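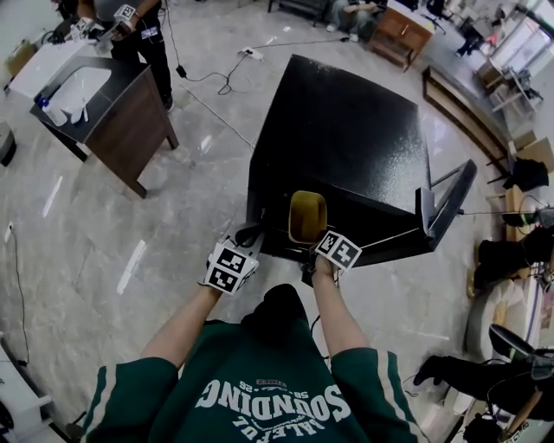
Two hand-held grippers, each carrying a cube of printed markers, and a small brown container at a table. A second demonstrator works farther back.

The number on the first slide was 77 percent. It belonged to a policy trained entirely on people holding grippers in their hands, with no robot present until the day of the test, and it was the share of attempts in which a robot arm picked up a small container and set it where it was supposed to go. The room liked the number. I spent most of a Wednesday trying to find out what it meant.

The method comes out of a project called Kulska, and the pitch is easy to follow. Teaching a robot by steering it remotely is slow and expensive. So let people do the chores themselves, with a gripper in each fist that closes the way the robot's does. Black-and-white patterns on a cube let the software work out where each gripper is and how it is turned. Collect enough of these recordings, train a model on them, and move the result to a machine.

Kulska has 3450 recordings so far. That sounds like a lot until you ask how many of them show something new. Aarti Chaturvedi, who runs the data side, didn't dodge the question. "Most of them are the same few motions," she told me. "We change the object, we change the table. We should be changing the people more."

I picked up a pair of the grippers myself. After 10 minutes my wrists had learned to cheat. I leaned in, I twisted from the shoulder, I nudged things with the outside of the jaw. Every one of those tricks goes into the data, and an arm bolted to a stand can't lean. The team filters out motions the robot can't reach, but how much gets thrown away depends on who is holding the grippers, and the paper gives only a combined figure.

Then there is tracking. A printed marker is cheap and it works well when a camera has a clean look at it. Turn your hand the wrong way and a forearm gets in between. The software fills in the gap with a guess. Chaturvedi says the guesses are good. I would like to see them checked against a separate measuring system, and so would one of the paper's reviewers, whose comment she read to me without much pleasure.

What bothers me most is the test. The 77 percent comes from 3 objects, all of them in the training set, on tables at the height used for training. A rival method, Tyagi, reports lower scores but tries its robots in rooms they have never been in. Putting the two side by side in a chart, as the Kulska slides do, tells you very little about which one you'd want in a kitchen.

None of this makes the work bad. The recordings are real human handling, done at human speed, and I watched the arm recover from a fumbled grasp in a way I haven't seen from steered demonstrations. Whether it learned that from the data or got lucky, one afternoon can't say – and neither can the paper.

The team plans a repeat at a second lab, Zundedau, with different operators and objects picked by people outside the project. Results are due in December. Chaturvedi expects the score to drop. When I asked how far, she said she had written a figure down and given it to a colleague, and that I could have it when the trials were over.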